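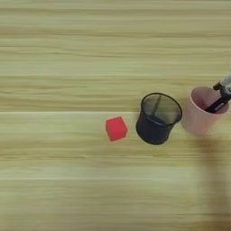

Cup task on the Zurnero arm: gripper in the pink cup, mesh container and red cube alongside.

Zurnero Tabletop Kit: Call for Evaluation Sites

Clonitine is seeking evaluation sites for the second release of the Zurnero tabletop manipulation kit. The evaluation period opens in October and runs for 17 weeks. Applications are accepted from teaching laboratories, small engineering firms, repair workshops and individuals with suitable bench space. Prior experience with robot arms is useful but is not a condition of selection. Sites that took part in the first release may apply again and will be ranked with the other applicants.

What is supplied

Each selected site receives one arm with gripper, a power supply, a table clamp, a controller unit, an overhead mounting post and a box of task objects. The task objects are ordinary small items: cubes, cups and open containers. Replacements should be of similar size and weight and must be noted in the log. The kit remains the property of Clonitine and is returned at the end of the period unless the site elects to purchase it at the participant rate.

Software is provided on a memory stick and by download. Updates are issued during the period and must be installed before the next logged session. Sites may write their own control programs, but these are to be run outside logged hours.

What participants do

Sites run a fixed set of short tasks and record the outcome of every attempt. The set includes picking up a cube from a bare tabletop, placing a cube in a container, reaching into a cup and withdrawing without contact with the rim, and moving a cup a short distance between two other objects. Each task is specified on a single card with starting positions and a pass criterion. Failed attempts are as useful to us as successful ones and must not be left out of the log.

The minimum contribution is 2,000 logged attempts per site over the full period. In the first release the median site completed 2,120. One operator working two half-days a week can usually meet the minimum. Sessions may be split among several operators provided that each has completed the setup course, which takes one afternoon and is given by video call.

Participants also submit a written report at the midpoint and at the end. The report form covers calibration, gripper wear, controller faults, noise, and the clarity of the manual. Free comments are welcome -- particularly on the manual, which has been rewritten for this release and has not been tested outside our own office.

Site requirements

A level table, firmly standing, with a clear working area large enough for the arm at full reach. Wood, laminate and painted metal surfaces are all acceptable. Glass and polished metal are not. Lighting should be steady through a session; direct sun on the work area is to be avoided. A grounded outlet and a wired network connection are needed within reach of the controller.

One named operator, aged 18 or over, who will be the contact for the whole period. Sites where minors are present must keep the arm powered down whenever the operator is away from the table.

Storage for the shipping case. Kits returned without the original case are charged for it.

Payment and terms

Each site is paid a participation fee in two parts, the first on acceptance of the midpoint report and the second on return of the kit. Shipping is paid by Clonitine in both directions. Logs and reports may be used in product development and in published summaries. Sites are named in summaries only with written consent. Participants are free to publish their own findings, favorable or otherwise, once the period has closed.

Normal wear is expected and is not charged. Damage caused by loads above the limit given in the manual, or by running the arm without the clamp, is charged at cost.

How to apply

Send a one-page application stating the name of the site, the operator, the hours available each week, and the dimensions and surface material of the table. Include one photograph of the proposed work area taken from standing height. No resume is needed. Quote reference 253 in the subject line.

Applications go to Leonie Partington, Evaluation Office, Clonitine, Larnorton. Technical questions may be addressed to Ostap Zakharchenko, who maintains the controller software, and questions on fees and shipping to Munther Bitar. The office answers the telephone until 4 p.m. Applicants will be told the result by email, and kits are shipped once the signed loan agreement has been received.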